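Gromatden Community House
@gromatden
Apr 7, 2024 - posted by Catherine Nisbet, Household Programs

1/ Gromatden Community House is pleased to share its revised guidance on folding and storing cloth bags. It replaces the sheet handed out to members last June. Please read the whole thread before your next session in the linen room.
4 replies - 18 shares

2/ Cloth bags reach us from the Borkgate exchange in mixed condition. Each bag should be emptied, shaken out and checked along the seams and handles. Bags with a split seam go to Adjoa Issahaku for mending and should not be folded.
2 replies - 9 shares

3/ Lay a clean sheet of white paper over the table before you begin. Pale cotton picks up dust and old varnish very easily. Change the paper when it is marked or torn. Offcuts are kept on the lower shelf and may be used for lining drawers.

4/ Place the bag flat, with the printed side up and the handles tucked in. Smooth it from the centre outward. A thin wooden stick laid across the cloth gives a clean line for the fold. Bring the lower part of the bag up along the stick, press, then draw the stick out sideways.
6 replies - 31 shares

5/ Members have asked whether a ruler may be used in place of the stick. It may, provided the edge is smooth. Metal rulers have left grey marks on cream and natural colours and are best avoided.

6/ Wiping cloths, polishing cloths and rags do not need to be folded. They may go into the wicker basket as they are. The basket is kept to the left of the work so that the right side of the table stays free for finished bags. Left-handed members are welcome to reverse this.
3 replies - 12 shares

7/ Finished bags are stacked in the tall cupboard with the fold facing out. Abdul-Rahman Osei has relabelled the shelves by colour - cream and natural at the top, dark colours below. The cupboard holds 100 bags. Any beyond that number should be boxed and taken to the front office.
1 reply - 7 shares

8/ Our thanks to Nanami Aoki, who wrote the first version of this guidance, and to Mariama Abugri for her corrections to the section on seams. Printed copies are available at the front desk. Questions may be left there in writing or sent by reply to this thread.
5 replies - 22 shares

© Gromatden Community House | Contact the front office | Back to top

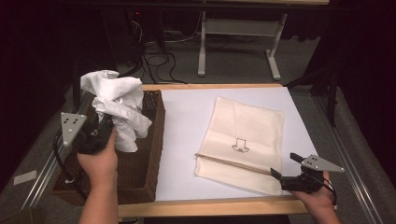

Cream cloth bag and folding stick on white paper, with the wicker basket at left.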